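Jostex 237 Matte Desktop Coating: Three Months of Use

The 237 is a two-part waterborne polyurethane sold for desks and workbenches. I bought the dark gray in the one-quart kit and applied it to a birch top that had been sanded to 80 grit, then 120. The maker's sheet calls for two coats. I needed three, as the second dried with visible lap marks along one long side.

Pot life is the weak point. The sheet gives 50 minutes after mixing, but mine began to drag on the roller well before that in a warm garage in July. Mix half the kit at a time. A foam roller left fewer bubbles than the short-nap one in the box.

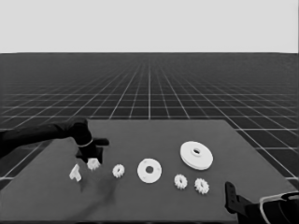 Sheen is low and even once cured. Glare from a desk lamp is much lower than on the Tessier satin I used before, and fingerprints wipe off with a damp cloth. Skin oil does darken the spot where my wrists rest -- dish soap removes it.

Scratch resistance is fair. A ceramic mug leaves pale marks that rub out, while a dragged metal vise left one that did not. Spot repair with 3000 grit paper made the patch shinier than the rest, so plan on recoating the full surface.

Odor was mild and gone by the next morning. The Zirkberg oil finish is easier to patch but stains under coffee. I ordered from Skendside, and the hardener bottle arrived with a loose cap, so check yours before mixing.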